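Ticket 3608
Site: Findthorpe
Category: Furniture and fittings
Subject: Slot-together wooden organiser goes out of square and dividers lift
Raised by: Emiko Murakami
Status: Open, awaiting part

Emiko Murakami, 9.40 am
The light brown wooden organiser from Prinirwood has started to lean. It is the one with the long divider down the middle and the shorter pieces crossing it. When it is pushed from the left the whole thing shifts over and the back panel stops being upright. Two of the short dividers have also come up out of their slots and won't stay down when pressed. We had it loaded with cards and sample plates at the time. I have taken nearly everything out.

It was assembled in March and was fine until it was moved from the shelf to the worktop.

Chiyo Kinoshita, 10.15 am
Thanks. Before I come over, can you check three things?

Is it standing on something flat? These are thin panels and they follow whatever is under them.
Are the tabs on the side walls all the way through, or are some sitting proud?
Has anyone glued any of it?

Please don't knock the dividers down with a mallet. We lost a panel on the last one that way - it split along the slot.

Emiko Murakami, 10.50 am
No glue that I know of. The yellow base is flat, I put a steel rule across it both ways. Some tabs along the top stick up a little, but I don't know if they are meant to. The instruction sheet has gone missing.

Chiyo Kinoshita, 11.30 am
They are meant to show a little at the top edge. What matters is whether they are all the same height. I'll bring a square and the spare sheet.

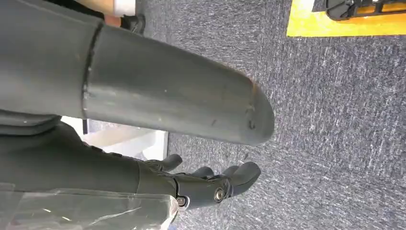 Visit notes, 1.20 pm. Checked the floor first, as the worktop legs stand straight on the carpet and low pile can still pack down under one foot more than another. Put a level on the worktop in both directions and it was fine. Ruled out the floor and the worktop.

Took the organiser off its base and measured corner to corner across the top. The two diagonals should match. They differed by 4 mm, so it is out of square and the lean is in the organiser itself.

Took out the short dividers one at a time and marked each in pencil on the underside so they go back where they came from. The two that kept lifting had been put in upside down. The slot on those is slightly longer on one side, and the wrong way up they bottom out early and push the long divider sideways. Turned both over and they went down by hand.

Refitted the rest working from the back towards the front. Diagonals now differ by 1 mm. Better, but there is still some movement at the back left corner if you lean on it. The tab in that corner is worn and the slot has opened up.

Tried a strip of paper folded over the tab. It took up the slack but worked loose after the box was lifted twice. Tried masking tape and that was worse, it stopped the tab going home at all.

Chiyo Kinoshita, 2.45 pm
Summary so far. Dividers sorted. Back left corner still loose. You can use it if it stays put and nothing heavy goes in the back row. When you put something in or take it out, keep a hand on that corner. If it has to be moved, carry it by the base with both hands and don't lift it by the dividers.

I have asked Prinirwood for a replacement side panel. Their part number for it ends in 23. The back panel ends in 49 and looks nearly the same in the list, so check the label when it arrives.

Emiko Murakami, 3.10 pm
Understood. Can the metallic plates go back in, or are they too heavy? They only go in the front cells.

Chiyo Kinoshita, 3.25 pm
Front cells are fine for those. Lean them against the front panel, not against a divider. I weighed a full set of the cards and it came to 400 g, so those can go anywhere except the back row for now.

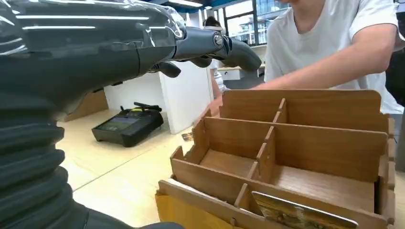

Merle Lowther, 4.05 pm
We had the same organiser at our end with the same loose corner, and the new side panel only half cured it. The slot in the back panel had worn as well, so the new tab had nothing tight to sit in. I'd order both while you are at it. Also, ours came with the tabs slightly oversize and needed a few strokes of fine sandpaper on the end. Take off very little and try it each time.

Chiyo Kinoshita, 4.20 pm
Good point, thanks. I had only looked at the tab. I've added the back panel to the order.

Emiko, please leave the pencil marks on the dividers until both parts are in. Delivery is to the front desk, marked with this ticket number. I'll leave the ticket open and check the diagonals again once the panels are fitted.

Emiko Murakami, 4.30 pm
Will do. Found the instruction sheet, it was under the base.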